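High background in blank wells, mouse serum cytokine ELISA
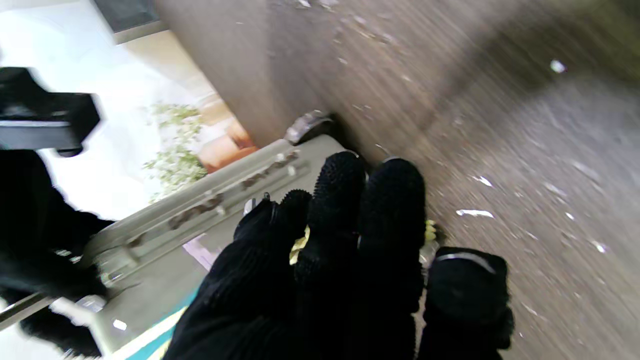

Black knit glove with a yellow-green layer showing between the fingers.

Posted 4/3/20 in Immunoassays

I'm running a sandwich ELISA for IL-6 in mouse serum using a matched antibody pair from Prusbridge. Plates are coated overnight at 4 degrees, blocked with 1% BSA in PBS, and developed with streptavidin-HRP and TMB. Blank wells (diluent only, all other steps included) are reading 0.40 at 450 nm. In the last lot they read under 0.1. The top standard is 2,000 pg/mL and its signal is normal. One serum pool that I carry on every plate came out at 1,281 pg/mL, well above its usual value.

Washing is 3 cycles with PBS-Tween on a Hanham strip washer. The plate reader was serviced in May and passed. Is this a blocking problem or a conjugate problem? I would like to avoid buying another lot of antibody if I can.

Answer 1

Probably the BSA. Try casein.

Answer 2

Split the plate before changing reagents. Set up these wells in triplicate:

Coated, blocked, TMB only.
Coated, blocked, streptavidin-HRP, TMB.
Coated, blocked, detection antibody, streptavidin-HRP, TMB.
Uncoated, blocked, detection antibody, streptavidin-HRP, TMB.

Colour in the first set means contaminated TMB or a dirty reservoir. Colour in the second but not the first points to the conjugate, so titrate it. If only the third set is high, the detection antibody is binding the capture antibody. If the third and fourth are both high, it is sticking to the plastic or the block.

Three washes is low after the HRP step. I use five with a 40 second soak, and check the manifold for blocked needles. Confirm also that you are subtracting a 570 nm reading.

The serum pool is a separate question. A raised blank shouldn't shift an interpolated value much if the standards carry the same background. Look at the standard reconstitution first, then matrix effects. Run the pool at several dilutions and see whether the corrected values agree.

Answer 3

Had the same thing with Murthy plates. They were the medium-binding type and I had ordered the wrong catalogue number. Swapped to high-binding and the curve was fine. I fit everything in Diro with a four-parameter model, unweighted. Not sure if that helps with your blanks, but check the plate code on the bag.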